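Does a hotline even count as arms control?
General discussion > Defence and foreign affairs
Page 1 of 1

saltbush_sal
Been chewing on this since the public talk at the Flaltwood library in November. Saranya Shetty was the speaker (ex foreign service, now teaches) and her whole pitch was that Australia should stop waiting for the big powers to sign a treaty and put its effort into the dull stuff. Hotlines, launch notifications, agreed words for "this is an exercise, please don't panic". She reckons you can have all of that without anyone giving up a single warhead.

I walked in a sceptic and walked out maybe half convinced. My worry is that a hotline only works if the other side picks up, and there's a decent record of people not picking up. So what are we buying?

Kurian_Ferry
I was at the same talk, up the back near the urn. I thought she was too generous. Notification deals let everyone say they've done something and then go straight back to building. If you want fewer weapons, ask for fewer weapons.

gopinath_p
Kurian, you could say that about smoke alarms too. They don't reduce the amount of fire in the world, but I still want one in the hallway.

I did my thesis on incidents at sea and the agreements there were boring, technical and mostly kept, even in years when the two navies loathed each other. Captains like knowing what the other bloke is going to do. That's worth a fair bit when you've got minutes to decide.
— Gopinath Pai

Kurian_Ferry
Ships you can see. A warning screen you can't. I don't think it carries over as neatly as you'd like, mate.

saltbush_sal
That's more or less where I got stuck as well. Sea incidents are slow compared to a missile warning. By the time some duty officer has found the right number and an interpreter it's all over, isn't it?

badonine_backrow
Long-time lurker, first post in this section so be gentle. I think you're all picturing the phone ringing after a launch, and that's the worst possible use of it. The better use is the week before, when somebody's moving submarines or running a big exercise and the other side is getting twitchy. Days, in other words. Plenty of time to find an interpreter!

The bit I'd push back on from the talk was her answer about verification. Somebody asked who checks, and she said checking comes later. I don't buy that. If a country won't let anyone near its sites, then all the notifications in the world are just letters. I'd start with the hands-on end: how you handle a sealed container, how you confirm what's in it without learning how it's built, who stands where while it's happening. You can argue that stuff out between technical people long before the ministers are on speaking terms.

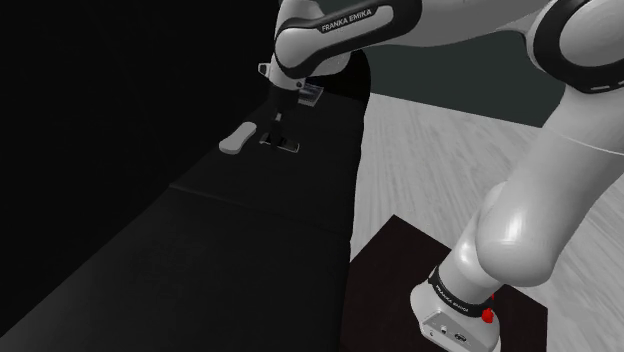
Franka Emika arm over the table, simulated.

Sólveig Fogh has a good long essay on this called The Prurnico Papers, if your library can get it in. It's 986 pages with the appendices and I'll admit I skipped most of the appendices. Her view is that inspection habits have to be practised in quiet years or they aren't there when you want them.

Kurian_Ferry
986 pages! I'll wait for the pamphlet.

More seriously, that's a better argument than the one we got at the library. I'd still ask why a country with a small arsenal that's growing would agree to any of it. Secrecy is half their protection. Opening the doors is a much bigger ask for them than for someone with thousands in the shed.

gopinath_p
Agree with that, and I think Shetty did too, she just ran out of time. From memory she had 4 options on her last slide and only got through two. My sister Parvathi took notes, I'll see if I can get them off her.

venk_salian
Coming in sideways. Can we talk about what Canberra can do here, as opposed to what we'd all like Washington and Beijing to do? I keep reading threads like this and it's like footy supporters picking the other team's coach.

Realistically we can host talks, pay for translators and technical people, and nag. The nagging is cheap. Hosting isn't, but it's a rounding error next to one submarine.

Kurian_Ferry
Venkatesh, hosting talks nobody important turns up to is how you get a very nice lunch and a communiqué.

venk_salian
I've eaten worse lunches. And the junior people who do turn up are the senior people 15 years on. I'd take that trade.

saltbush_sal
Okay, I've shifted a bit. I was thinking of the phone as the last line of defence and badonine's point about the week before makes more sense to me. Still not sold on leaving verification until later.

Gopinath, if Parvathi's notes turn up could you post the two options we missed? I think one of them was about test launches.

gopinath_p
Will do. She's at work till six so it'll be tonight at the earliest.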